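3.2 Work Surface and Handled Items

The study of small-item handling was carried out at a single station in the Breta room. Pongsak Yensuk set the layout in June, and it was kept the same for all 1,437 recorded trials. Each trial used a white table with a large brown mat laid over most of the top. Items were chosen for size and for color – both had to stand out against the mat (Figure 4). 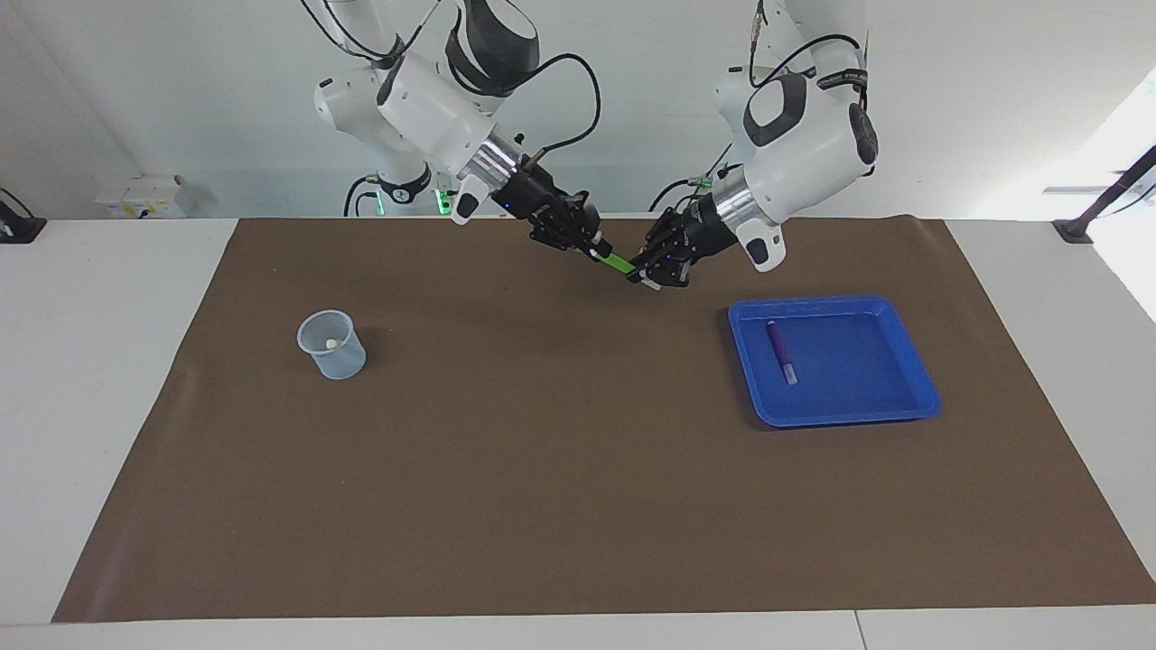
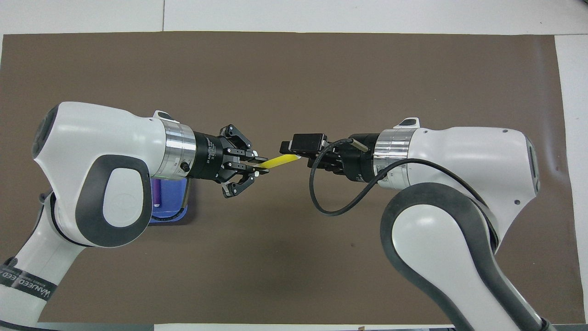
Figure 4. The brown mat on the white table, with a bright green elongated item (first view) and a flat yellow item (second view).

3.3 Choice of Mat

Three surfaces were compared before the main study: bare tabletop, a gray cloth, and the brown mat. Small items slid on the bare top in 263 of 900 test placements, and the cloth bunched near the edges. The mat was therefore adopted. It was wiped down after every 30 trials and turned end for end once a week to spread wear.

Items from the Dantas set were stored in a tray away from the table and brought out one at a time. Long, narrow items were scored separately from flat ones – the scoring rules are given in Section 3.5.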